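The Block Party

Elin Meredith has owned 73 chopping boards and has used 2 of them to chop anything. The rest have gone to her kids, who hauled the first one off the bench in February and never gave it back.

She runs Celtholm, a small toy library with a weakness for blocks. Borrowers can take home up to 60 pieces at a time, and most come back. The missing ones live under couches, where they are found by bare feet.
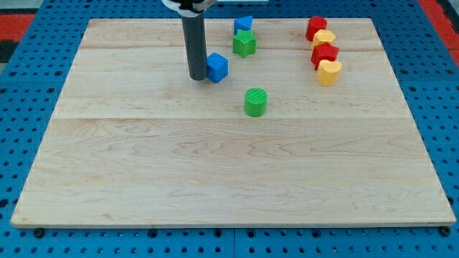
Maple underfoot: blocks in blue, green, red and yellow, with a star among them.

Meredith is strict about the board. Carpet, she says, is where towers go to die. Glued maple gives a cube a fair chance, and a cylinder on its flat end will stay put until the dog comes through. Prisms are for roofs. The star is for arguments, as every child wants it and it's no good for building on.

Her colour rules are looser. Red next to yellow is a fence, or a train, or lunch, depending on who you ask and how close it is to lunch.

The library's catalogue lists 124 sets. She would like the Varno one back.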